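把持作業の「成功」って何？ クロラードが手順書を改訂、3月から運用だそうです

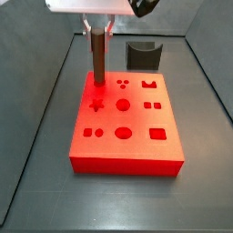
ロボットの評価ルールの話って地味なんですけど、私はこういうのが大好物でして、今回も届いた改訂版を夜中まで読んでしまいました。組立ロボット向けの試験手順をまとめているクロラード（Clolard）が、はめ込み作業の評価手順書を新しくしたんです。一番の変更点は「成功」の定義。これまでは部品の先が穴に入った時点で丸をつける現場もあれば、指を離して部品が自立するまで見届ける現場もあって、同じ「成功率」でも中身がばらばらでした。赤い型はめボードの左上の穴にペグの先がかかっていて、2本の指はまだペグをしっかりつかんだまま、というこの状態。旧版だと人によってはもう丸なんですよね。新版では「挿入中」という扱いになって、指が完全に開いて離れ、そのあと8秒間ペグが動かないことを確認して、やっと成功1回と数えます。厳しい！ でも私は賛成です。

改訂をとりまとめたヴォーン・トモアナさん（Vaughan Tomoana）に、オンラインで少しお話を聞けました。朝の9時からだったので私は半分寝ていたのですが、トモアナさんは最初から全開で、「前の版では、離した瞬間に倒れた試行まで成功に入っていた記録がありました。読む人はそんなこと知りませんからね」とのこと。見直しのために集めた試行記録は1037件で、新しい定義で判定し直したら57件が成功から外れたそうです。多いと見るか少ないと見るかは意見が分かれそうですが、外れたものがほとんど同じ形の部品に集中していたと聞いて、ちょっとぞくっとしました。その形だけを苦手にしていることが、平均の数字に埋もれていたわけです。

というわけで、形ごとの報告も必須になりました。丸だけ、四角だけの成績をまとめて「型はめができます」と書くのは、もうだめ。星形のように向きがシビアな穴や、小さい丸が3つ集まったような穴、アーチ形のブロックに合わせて縁がえぐれた穴など、種類の違うものは別々の行に書きます。試していない形は空欄にせず「未実施」と書くこと、という一文もあって、ここは個人的に拍手でした（空欄の表、何度見せられたことか……）。

もうひとつ話題になりそうなのが、試験場所の条件です。床と壁は光沢の少ない単色にして、照明は位置と明るさを記録すること。ボード面の明るさは700ルクスが基準になりました。上からの光で赤い天板が白っぽく飛んで、穴の縁が拾いにくくなるというのは、カメラを使う人ならおなじみの悩みだと思います。基準から外れても試験はできますが、その場合は結果の横に実測値を並べて書きます。それから、次に使う部品を床に置いておくときは、置き場所を開始前に図に描いておくこと。人がちょっと手で直したら、その試行は成功にも失敗にも入れず「介入あり」で別に数えます。この「ちょっと直す」、みんなやってますよね。私もやってました。すみません。

現場の反応も聞いてみました。先行して試したドゥラン（Durán）の評価チームは、記録用紙の記入欄が増えて最初の週はかなりきつかったけれど、チーム内で判定がもめなくなったのは助かる、という感想。一方、部品メーカーのオルティッツ（Oltitz）からは、8秒も待つと1日にこなせる回数が減る、という声が出ています。これはもっともな話で、小さい会社には響くはずです。トモアナさんに聞いてみたら、自動で静止を判定できる装置なら待ち時間を短くできる例外規定を検討中、ただし今回の版には間に合わなかった、とのことでした。

気になるのは、過去の成績をどうするかです。手順書では、旧版で取った数字をそのまま新版の数字と並べることは認められません。表に載せるなら「旧定義」と明記して、動画が残っていれば再判定を推奨、という書き方です。推奨どまりなのがちょっと惜しい！ 動画を消してしまったチームもあるでしょうから、必須にはできなかったのかもしれません（ここは私の想像です）。

新版は3月から運用が始まり、移行期間中は旧版の用紙でも受け付けるそうです。説明会はタテル（Tatel）の研修室で開かれる予定で、実際に判定を練習する時間もあるとか。私も申し込みました。参加できたら、判定練習で何問間違えたかも含めてまた書きますね。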